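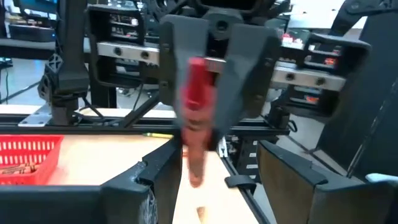
Zevthorpe open house, November 30, 2019

I drove up to Zevthorpe to see what the automation people at Hagedorn have been working on. The company makes sorting equipment for parts warehouses and has done so for years, but since March it has also had a small group looking at ordinary chores: clearing a table, putting supplies away, loading a bin at the end of a shift. The open house was the first time they let outsiders in to watch. I went with one question, whether any of this is ready for a house or a shop floor, and I'll try to stick to it.

The building is at the back of the Rillau industrial park, past the tire place. Sign-in was slow. Visitors went through in groups of 15, and mine waited long enough for two cups of coffee. There was a short talk first, mostly company history, which I will skip.

The tabletop station was the part I had come for. It is two arms on a black metal frame over a light wood table, and the job is putting pens and pencils away in a red plastic basket. The gripper on each arm has two fingers. One arm had hold of a red marker or pen and was holding it upright over the table, with a yellow pencil lying next to it.

Leonie Albers runs the group and was at the station all morning answering questions. She said people walk up expecting laundry or dishes and are let down when they see pencils. Her view is that a pencil is a fair test. It is thin, it rolls, and it lies so flat that the fingertips have almost no room to get under it. If you come down a little too high you close on air, and if you come down a little too low you push on the table.

She had the numbers from the week before on a sheet taped to the wall. They had run 1,582 pickups, and 345 of those needed a person to step in. Most of the trouble was with things lying against the side of the basket or against each other. I asked if that was good. She said it was better than the summer and not good enough to leave alone overnight.

I watched for a good half hour. When it works, it looks easy. The arm comes down, closes, lifts, and goes over to the basket. It is slow, though. A child would have the table clear before the arm finished its second pencil. Twice the arm stopped over a pencil and did nothing until one of the engineers restarted it. One pencil went on the floor and stayed there, as neither arm can reach the floor.

After that we saw the Onia line, the older warehouse sorter the company sells. It was a useful comparison. Onia handles boxed parts all day with one person watching two machines, and it is fast. But every box comes in on a belt, label up, at the same height. Take away the belt and you are back at the pencil table.

A man in my group who runs a cabinet shop asked when he could buy something to put hand tools back on the wall at closing time. Albers didn't give him a date. She said that if he had one kind of tool, and it was always left in the same spot, they could talk now. He laughed and said in that case he wouldn't need them.

So my answer is that the shop floor is closer than the kitchen, and neither is close if things are left lying any which way. I would like to go back in a year and see the same table with the same pencils, and a clock next to it.

Practical notes: parking is free but fills up early, and the second lot is gravel. Closed shoes are required past the lobby - they turned away one woman in sandals. No food on site apart from the coffee. The tour takes a little under two hours if you stay for the Onia line.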